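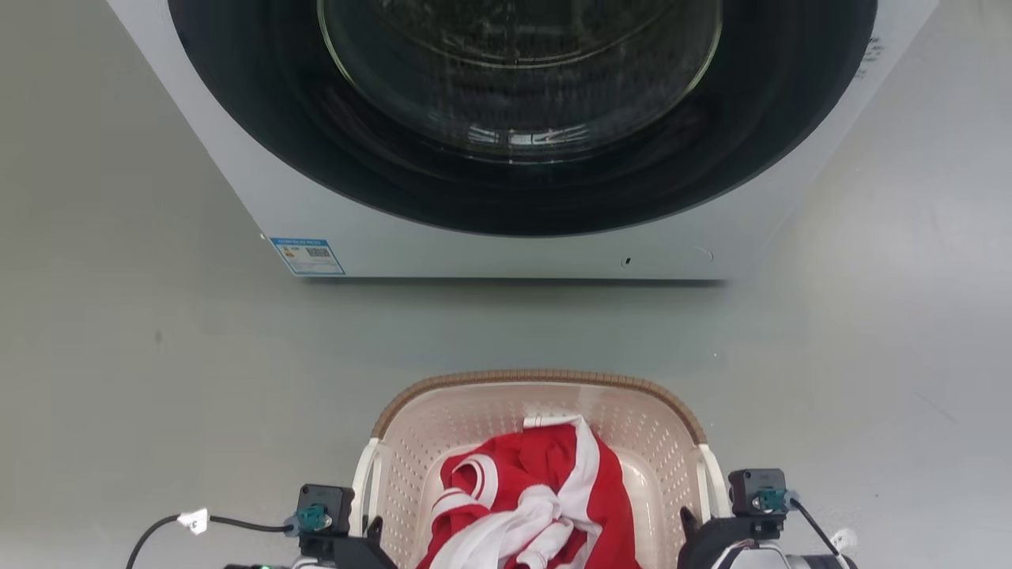 Both grippers at the basket handles, washer straight ahead.

26 Sep 2019

Laundry rig, house rules again. Tamer Akl and I went over the Skernden checklist and cut it down to 12 lines — much easier to read out loud! Keepers: floor clear between basket and machine, cable tags facing up, nobody's hands in the basket while the arms have power. I also want a 3 second pause before any grip (Tamer says that's slow, I say fine). Still need to ask Hedar who signs off on changes.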